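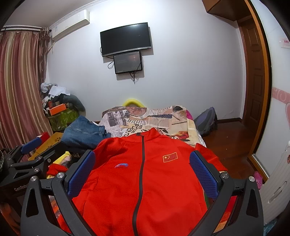 Stop Moving the Saturday Kickoff

Home | Football | Fixtures | Opinion | Tickets

3 min read

Jorkham played Curska at noon last month. The gate was 1146. The same fixture a season earlier, at the usual evening time, was a sellout with people standing on the bank behind the far goal. The league says it is still studying attendance. I think the number speaks clearly enough.

Second-division soccer lives on people who work Saturday mornings. They close the shop, eat something, and go to the game. Move the kickoff to noon and they stay home, or they catch the last 12 minutes and wonder why they paid. The streaming deal with Flono is the reason for the change, and the money from it is thin. A club our size loses more at the gate and the food stands than it gets back.

Then there are the away fans. Entili is 202 miles from Jorkham. For a noon game their bus has to leave before dawn, and last time only one bus came. 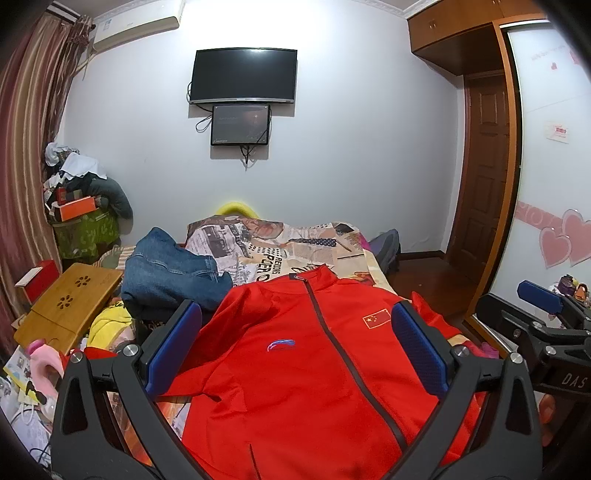 Zulkifli Ngau wrote in to disagree. He thinks noon games are better for families with small children, and that the evening crowd had been shrinking for years before Flono arrived. He also says the heat is a weak argument when half the season is played in the rain.

He has a point about the children. I would keep two or three early games for them and price those seats lower. The rest should go back to the evening, starting with the return match against Curska, where the away end holds 400 and ought to be full.

Contact us | Copyright Jorkham Football Pages | Back to top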